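Ullis Evening School
Home Skills 30: Pantry, Parcels and Pack-Aways
Handout for Unit 3: Unpacking a gift box of food 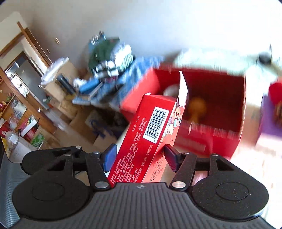 Coltitz asked at the end of the last unit whether we couldn't just leave the food in the gift box until it gets eaten, seeing as the box is so nice and somebody clearly went to trouble over it. You can, for a day or two! But a big presentation box takes up a whole shelf and hides the small things underneath, and the small things are where the short dates tend to be. So this unit is all about getting everything out and into a place where you'll find it again.

Before you start

Clear one surface. A table is best, but a stack of sturdy cartons with a cloth over it does very well (I love this trick, I use it every New Year). Bring a marker, some masking tape and a bag for the packing waste.

Reading a small box

Pick up one box at a time and turn it until you find the panel with the small print. On Chinese snack boxes it often sits right by the barcode, in tight columns, and it is well worth a slow look even if you don't read the language. A few things to hunt for:

克 means grams. The red box in our picture is marked 70克, so 70 grams net. That's a snack for one or two people, and it goes with the small stuff.

GB/T with a number after it refers to a recommended national standard in China.

SC at the start of a long code is the food production license.

保质期 is the shelf life, and 生产日期 is the production date. Very often you get these two and no "best by" date at all, so you have to add them up yourself. Do it once, write the answer on tape, stick it on the front. What a difference this makes in June when you're wondering about something from the winter!

Sorting

Make your piles by where things are going to live. Sealed boxes and tins can go up high. Soft bags go in a basket or on a low shelf, standing up if they'll stand. Anything that says to keep it cold goes straight to the refrigerator, so do those first and don't let them get buried in the pile.

Round containers are the awkward ones. They roll, they waste corners, and they never line up with anything. Put them at the front of the shelf, or give them a shallow tray of their own.

The outer box

Keep it if it's rigid and closes well. Printed inner panels lift out of many gift boxes, and they make great drawer dividers (the Nanayakkara workbook has a cutting pattern, sheet 3205). If the box is thin, flatten it now, while you still have the energy.

For next time

Bring one packaged food from your own shelf with a label you can't fully read. Any language. We'll work through them in pairs in the Zurnham room, and there will be tea.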